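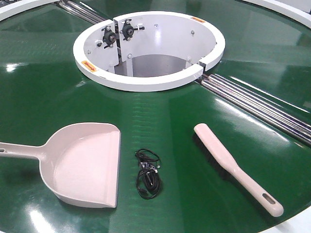 Section 5. Setting up the dustpan and cable task

Read this before you believe any video of a robot tidying up, ours included. The Skillow guide covers chores that take a person a few seconds. This one asks an arm to get a loose cable into a dustpan with a hand brush. Védís Hafstein wrote the first draft and was kinder about it than I am. – Sille Snorradóttir

What you need

One dustpan with a handle
One matching hand brush with stiff bristles
One thin cable with its connector left on
A round work surface, cleared of everything else

Do not swap the cable for paper balls or dry cereal. The old Zitham instructions allowed it, and the scores that came out of those sessions tell you very little about a real floor. A cable snags on the lip of the pan and rolls under the bristles. It also drags its own loops behind it, and that is most of the job. 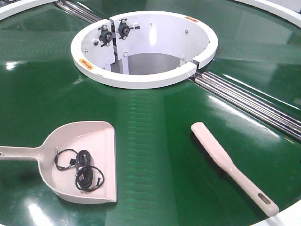 5 min read

Placing the objects

1. Lock the turntable so that it cannot rotate. Check this by hand.

2. Lay the dustpan flat on the near side, with its handle toward the left edge and the scoop opening toward the right.

3. Lay the brush on the right, at a slant, bristles down.

4. Drop the cable between them in a loose coil. Do not straighten it or tie it.

5. Keep all three clear of the roller channel. A plug that gets between the rollers ends the session.

CAUTION: Stay outside the arm's reach once motor power is on. If something falls on the floor, leave it there until the arm has stopped.

Running the trial

6. Start with the dustpan. The finger pads must meet the handle near its end. A grip taken farther up blocks the scoop and leaves the brush nowhere to go.

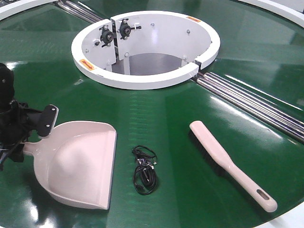 7. Watch the front lip while the handle is under load. Too much downward force at the handle tips the lip off the surface, and from then on the brush only pushes the cable underneath. People correct for this without looking. The arm needs to be told, and the setting that suits one pan seldom suits the next.

8. Lower the brush behind the cable and sweep toward the pan. Keep the stroke under 235 mm.

9. Stop after 800 seconds, whatever state things are in.

Note: Putting the cable in the pan by gripper does not count as sweeping. Log it as "picked". Plenty of demonstrations skip this line, and it makes their results look better than they are.

Checking the grip

The wrist view is good for one question, whether the fingers have closed on something. It is poor for nearly everything else.

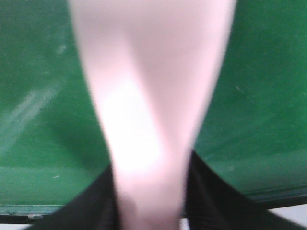
A pink object held close to the lens turns into a blur with no edges, and the pan and the brush share a color. Do not label the object from this view alone. Confirm it from the fixed camera, then write it down.

Scoring

Full: the whole cable, plug included, rests inside the pan after sweeping.
Partial: any loop hangs over the lip.
Picked: see the note above.
None: all other outcomes.

A full score means the arm swept one cable on one smooth table. It says nothing about stairs, rugs or the gap behind a refrigerator, so please leave the words "household ready" out of the report. For bench tasks with the Stakura tray, go to Section 6.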